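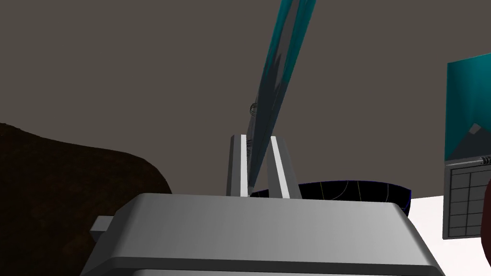
Hi all, and welcome to the gallery page I've been promising since October. It's a small one. I'm Anjana, and for the past while I've been collecting demonstrations in simulation for the Burnbridge project, which is our attempt at getting an arm to learn desk and kitchen tidying by watching somebody like me do it badly and then a bit less badly. My job is to drive the virtual arm through a task, save the run, reset the room and go again. We had a target of 40 clean runs for this room and I finished with 42, so I'm feeling pretty smug about it.

All of these are from the wrist view. I know most people put the wide shots on their gallery pages (they're much prettier!) but the wrist view is the one I stare at all day and it's the one I've grown fond of. The learner gets it too, so when I look at these I'm seeing more or less what it has to make sense of.

Long thin things are my favourite and also my nemesis. You'd think a skinny object would be easy, it practically asks to be picked up, but if you come in a few degrees off you spend ages fiddling with the wrist. Ruwan Ekanayake reckons you should line up the roll before you get anywhere near the thing. I line it up at the last second and then swear at it. Both styles went into the set, and I'm keen to see whose habits it picks up.

Clutter is the other big one. Selvaraj builds our layouts and he likes to pack a table with colour and odd shapes, the more the better. I grumbled for a week and then came round to it, as the early tidy layouts gave us a policy that went to pieces the moment a bowl turned up next door to the thing it wanted.

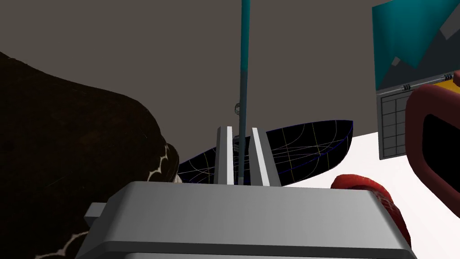
Speaking of bowls, I have opinions about dark objects. They're a pain. On my monitor at home I can barely pick the far side of a black one from its shadow, so I do those sessions on the good screen in the office, usually on a Tuesday when Jahangir's desk is free. If you're recording your own set, please don't skip them just because they're annoying to steer around. I skipped them in the first batch and had to go back and do 15 extra runs, which was a very long afternoon with a lot of tea.

A few settings questions keep coming up, so I'll answer them while I'm here. Yes, I leave the slow bits in. If I hesitate over a grasp for a second or two, that stays. I do trim the dead time at the end when I've let go of the controller to scratch my nose. And yes, I label every run myself before I go home - I tried leaving it to the next morning and couldn't remember which ones I'd been happy with.

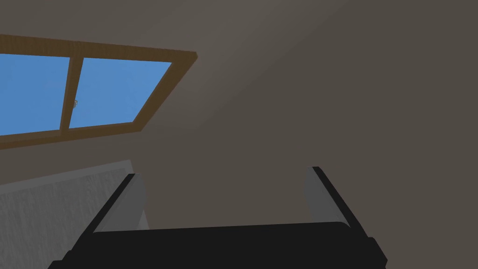
I'm also a big believer in recording the dull parts, all the travelling about with open fingers and the looking around before anything gets touched. Jahangir wanted them cut to save space and we went back and forth on it for days. We kept them in the end and the files aren't even that big.

Next room is the Grorkska layout, with more cupboards and (I'm told) a drawer that sticks. I'll put up another page once I've got a decent batch. If you'd like a turn on the controller before then, come and find me, any day after 3 is good.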